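**Betreff: Re: [holzoberflaechen] Helle Tischplatten, Furnier, Pflegeöl oder Lack?**

Hallo Liste, hallo Loredana,

ich antworte gesammelt auf die Punkte aus deiner Mail und auf die Rückfrage von Genivaldo zur Maserung.
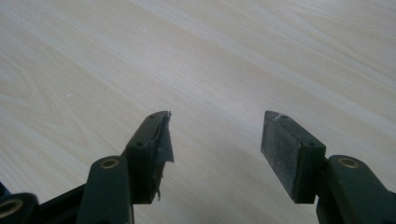
Zunächst zur Terminologie, weil in der Diskussion seit Juni zwei Dinge durcheinandergehen. Die Blume (Fladerung) entsteht beim Messern oder Schälen tangential zu den Jahrringen. Streifer entstehen bei radialem Schnitt. Ein Blatt kann beides zeigen: in der Mitte ovale oder bogenförmige Figuren, zum Rand hin parallele Linien. Ein solcher Übergang ist kein Sortierfehler und berechtigt für sich genommen nicht zur Reklamation.

> Am 14. September 2021 schrieb Loredana Martinelli:
>
> Wir haben für den Seminarraum zwei Platten von Skonwood bekommen, Dekor
> laut Lieferschein 642, Furnier sehr hell, fast cremeweiß. Bei der einen
> laufen die Linien schräg über die ganze Fläche, bei der anderen gerade.
> Nebeneinander gestellt sieht das unruhig aus. Fragen dazu:
>
> - Ist der schräge Verlauf ein Verarbeitungsfehler?
> - Lässt sich der Unterschied durch Ölen angleichen?
> - Womit reinigt ihr so helle Flächen, ohne dass sie vergilben?
>
> Auf einer Platte sitzen außerdem kleine weiße Punkte. Mit dem trockenen
> Tuch gehen sie nicht weg.

**Zum schrägen Verlauf**

Entscheidend ist, was bestellt wurde. Steht im Auftrag nur die Holzart und »Furnier, hell«, ist der Faserverlauf Sache des Herstellers. Wurde »gestürzt« oder »geschoben, parallel zur Längskante« vereinbart, gilt das. Bitte im Auftrag nachsehen, nicht auf dem Lieferschein. Die 642 ist vermutlich eine Oberflächennummer und sagt über das Fügebild nichts aus.

Technisch ist ein diagonaler Verlauf unkritisch, solange das Gegenfurnier auf der Unterseite die gleiche Richtung und eine vergleichbare Dicke hat. Das lässt sich mit der Taschenlampe unter der Platte prüfen. Liegt das Gegenfurnier quer dazu, würde ich die Ebenheit kontrollieren: Richtlatte über beide Diagonalen, Spalt mit der Fühlerlehre messen, Werte notieren, nach einer Heizperiode wiederholen.

**Zum Angleichen**

Öl gleicht keine Richtung an. Es feuert an, der Kontrast zwischen Früh- und Spätholz nimmt zu, und graue oder beige Linien treten stärker hervor. Auf einer werkseitig lackierten Fläche zieht Öl ohnehin nicht ein. Test: ein Tropfen Wasser an unauffälliger Stelle, zehn Minuten warten. Bleibt der Tropfen stehen und ist darunter nichts nachgedunkelt, liegt ein geschlossener Film vor.

Wenn die Optik stört, eine Platte um 180 Grad drehen. Bei schrägem Verlauf bringt das allerdings nichts, die Neigung bleibt dabei erhalten. Dann besser mit Abstand aufstellen.

**Zur Reinigung**

Bei uns in der Werkstatt in Gumside stehen Platten mit ähnlichem Furnier, die täglich benutzt werden. Vorgehen:

1. Staub trocken mit Mikrofasertuch abnehmen, immer in Faserrichtung.
2. Nebelfeucht wischen, Wasser mit wenig neutralem Reiniger.
3. Sofort trockenreiben.

Kein Scheuerschwamm, keine Scheuermilch. Auch vermeintlich weiche Melaminschwämme mattieren den Lack, und im Streiflicht sieht man die Stellen danach dauerhaft. Gegen Vergilben hilft kein Reiniger, nur ein Lack mit UV-Absorber. Unterlagen und Geräte gelegentlich umstellen, sonst zeichnen sich ihre Umrisse ab.

**Zu den weißen Punkten**

Ferndiagnose ist schwierig - es kommen Lackeinschluss, Spachtelrest oder ein Spritzer Wandfarbe in Frage. Mit dem Fingernagel quer darüberfahren. Steht der Punkt erhaben, zunächst mit einem Kunststoffspachtel flach abheben, danach feucht nachwischen. Liegt er unter dem Film, nichts unternehmen. Auspolieren vergrößert den Fehler. Lösemittel nur nach Probe an der Unterkante.

**Bezug**

Genivaldo hatte nach der Quelle für Muster gefragt. Gruber führt Handmuster in dieser Helligkeit, bei uns waren es zuletzt 298 Blatt aus einem Stamm, Partie 2782. Curnari liefert nur ganze Pakete. Wer nachbestellt, sollte die Partienummer angeben und das Muster bei Tageslicht vergleichen.

Loredana, schick bitte noch Plattendicke und Trägermaterial, dann kann ich zum Gegenfurnier mehr sagen.

Grüße
Zuleica Conceição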